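울틀리 공동작업장, 배전반 점검용 로봇 손 제작 중

2025년 6월 1일

울틀리(Ultley)의 공동작업장 '드롤타리(Droltari)'에서 회원들이 전기 배전반 앞에서 쓰는 로봇 손을 직접 만들고 있다. 제작 모임의 이름은 '아비츠(Avitz)'이고, 현재 여섯 명이 참여한다.

모임을 이끄는 엘리스 왓킨스(Elis Watkins) 씨는 본래 가구를 만드는 사람이다. 작업장의 오래된 배전반이 고장 났을 때 차단기를 하나씩 확인하면서 이 일을 로봇에게 맡기고 싶다고 생각했다고 한다. 그는 "처음에는 버튼 하나를 누르는 간단한 장치를 생각했습니다. 그런데 차단기 손잡이는 작고, 옆의 것과 아주 가깝습니다. 그래서 손가락이 필요했습니다"라고 설명했다.

손가락 관절의 부품은 회원들이 작업장에서 깎거나 출력하였다. 지금의 손은 세 번째 모델이다. 첫 번째 모델은 손가락이 너무 굵어서 이웃한 손잡이까지 같이 건드렸고, 두 번째 모델은 힘줄 역할을 하는 줄이 자주 끊어졌다. 세 번째 모델은 줄의 길을 바꾼 뒤에 연습용 스위치를 1,000번 움직이는 시험을 마쳤다. 제어 프로그램은 '비스와스(Biswas)'라는 이름으로 부르며, 회원들이 저녁 시간에 나누어 쓰고 있다.

손을 시험하는 배전반에는 주 차단기와 변류기, 서지 보호기, 소형 차단기와 릴레이가 함께 들어 있다. 양쪽 문에도 부품과 배선이 많아서 손이 지나갈 길을 정하는 데 시간이 오래 걸린다고 한다.

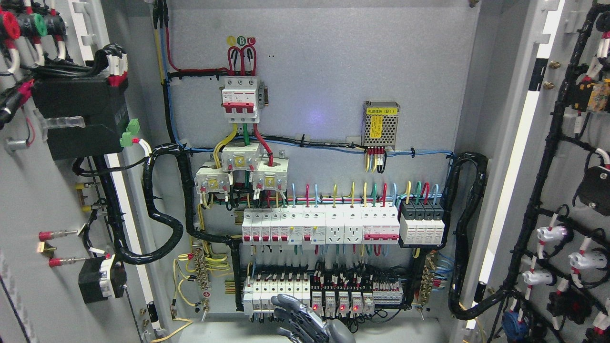 문을 연 배전반 안에서 아래쪽 줄의 흰색 차단기를 향해 뻗은 로봇 손. (사진 제공: 드롤타리 작업장)

왓킨스 씨는 "제일 어려운 것은 전선입니다. 사람은 전선을 살짝 피해서 손을 넣지만, 로봇에게는 그것을 모두 가르쳐야 합니다"라고 말했다. 모임은 앞으로 손끝에 얇은 고무를 붙이고, 손목의 회전 범위도 넓힐 계획이다.

완성된 손은 10월에 열리는 작업장 공개 행사에서 볼 수 있다. 설계 도면도 그때 함께 공개한다. 참가 신청은 드롤타리 접수대에서 받는다.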